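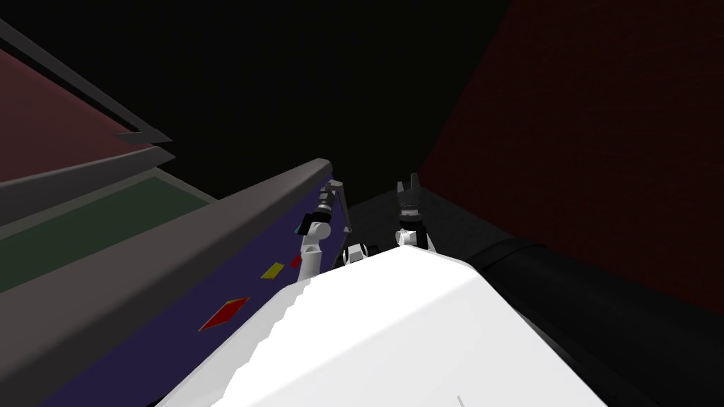

How often should you check the toe-in on a sidecar outfit?

Every 4,000 miles, and again after any meeting with a kerb that you would prefer not to discuss.

You'll need two straight planks, a tape measure, a flat floor and a friend to sit on the bike. Mine is Hefin Hopkin, who is paid in tea.

1. Pump up all three tyres. Put your usual luggage in the chair.
2. Lay one plank against both wheels of the bike, on the sidecar side, and the other along the outside of the sidecar wheel. Prop them clear of the stands.
3. Measure between the planks just ahead of the front wheel, then just behind the rear. The front figure should be smaller. Your fitting sheet says by how much — mine had been used to light a barbecue.
4. Slacken the lower clamps, nudge the chair, measure again. Swear as required.
5. Tighten everything and ride a quiet, flat road. If the bars still tug to one side, go back to step 3. 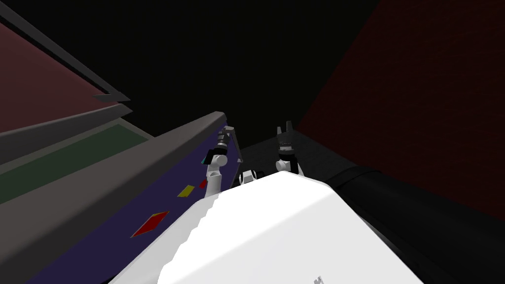
Two white arms, one of them above a conveyor belt.

Recheck the clamps after 150 miles. They settle, usually on the way to somewhere nice.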